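10/04/2020

Dye bench, second round on the Kirnalitz wool. Picking up from the notes in the blue binder, which stop at the mordant.

Weighed out 200 g of the Kirnalitz two-ply in four skeins and scoured them before lunch. Water came out greyer than the Plirkoto lot did, so there is still a fair bit of grease in it. Rinsed until clear. Alum at the same rate as last time, brought up slowly over an hour and left to cool in the pot with the lid on.

Onion skins were soaked overnight in the tall pot. Strained them through the old pillowcase. The colour in the pot was a strong brown, but that means very little until the wool goes in. First skein in at a low simmer, second skein an hour later in the same bath to see how much was left in it. Kept the thermometer clipped to the side and tried not to fiddle with the gas.

First skein: a good orange, even from end to end except where the tie was too tight. Second skein: pale gold, nicer than I thought it would be. I would call it usable for the stripe in the Arruda blanket. 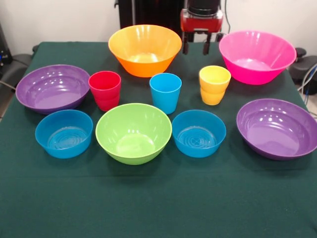

Alcides Medeiros

Colour names are still a mess in this notebook. What I called orange in November was closer to rust, and the pink from the madder exhaust bath was written down as peach by one of us and salmon by another. Plastic holds a hard, bright orange or pink that we are never going to get from a plant, so there is no point matching to anything like it. From now on tie a short length of the yarn to the page beside the recipe and leave the adjectives out.

Third skein went into the onion bath with a pinch of iron. Too much iron. It went to a flat olive inside ten minutes and the handle is harsh. Next time dissolve the iron first and add it by the spoon with the wool lifted out. Fourth skein held back undyed as the control.

Light test: the card from Fuvville has been taped in the south window for 118 days. Madder has barely moved. Turmeric is gone, as expected. The onion sample has dulled a little on the exposed half, enough to see when the flap is lifted. Leaving it up.

Stock: alum is down to one jar, need to reorder. Cream of tartar fine. The small scale is reading heavy again, check it with the 200 g weight before trusting anything measured on it. Recipe filed as 2737. Pots scrubbed, iron pot kept apart on the bottom shelf. Please do not use it for anything else.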